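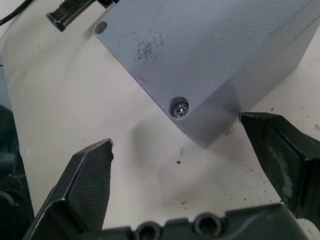 Ciltine 300 wall enclosure

General-purpose enclosure for terminal blocks, small power supplies and control relays. Supplied by Ukolbridge from the Usley works. For indoor use, or outdoor use under cover.

Construction

The body and lid are finished in grey textured powder coat. The lid is held by screws at the corners, set into recesses so that the heads do not catch on cable or clothing. A cross-head driver is needed. Power drivers should be set to their lowest torque, as the threads are cut directly in the body and cannot be replaced.

A one-piece gasket sits in a channel in the underside of the lid. It is not glued and can be lifted out for cleaning. Do not use sealant with it. Spare gaskets are sold singly and fit all production to date.

Dimensions

Height: 400 mm
Width: 300 mm
Depth: 100 mm
Wall fixing holes: suit M6 screws, inside the body and outside the gasket line
Colour: mid grey, textured

Dimensions are taken over the coating. The usable internal depth is less than the figure given and depends on the mounting plate. With the Lý plate fitted on its short posts, allow for equipment up to 3 mm below the lid line and no higher.

Cable entry

The bottom face is supplied undrilled. Entries in the top face are not advised for outdoor positions, even under cover. Drill from the outside with a backing block, deburr, and touch up the bare edge before fitting glands. Touch-up paint is listed under accessories. It dries slightly glossier than the factory finish.

If drilling is to be done by Ukolbridge, send a marked drawing with the order. Drilled units are made to order and cannot be returned unless faulty.

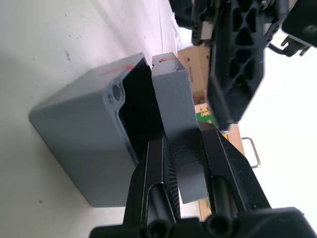 Grey textured finish.

Mounting plate and accessories

The Lý plate is a flat steel plate with slots on a regular pitch. It takes standard rail. The plate must be earthed separately from the body, using the marked stud. A lid bonding lead is included with every unit and has to be fitted by the installer.

Lý mounting plate, plain
Lý mounting plate with rail fitted
Lid screw set
Lid gasket
Wall bracket pair
Touch-up paint, mid grey
Blanking plugs, assorted

Wall brackets add about 3 mm of clearance behind the body. This is enough for drainage on an uneven wall but will not take a cable.

Heat

There is no ventilation. The enclosure relies on its outer surfaces to lose heat, so leave free space at both sides and above. Power supplies should be placed near the top of the plate with nothing fitted over them. Hường Triệu in technical sales can check a layout if the losses of each device are given in watts.

Care

Wipe with a damp cloth and mild soap. Solvent cleaners dull the coating and should be kept off the gasket. Check the lid screws at each electrical inspection - the gasket settles in the first months and the screws may need a further part turn.

Changes to this page

August 16, 2024: gasket note revised, earlier drilling template withdrawn. The old template placed the outer entries too close to the side wall for larger glands. Customers holding a printed copy should discard it.

The paint code will change in December. Units ordered before then and after may differ slightly in shade when mounted side by side. Orders for matched sets should say so.

Ordering

Stock units are sent from Usley. Trade accounts: Nneka Olaniyan. Drawings and drilled units: Cúc Châu. Please quote the product name, any accessories and the delivery address in full.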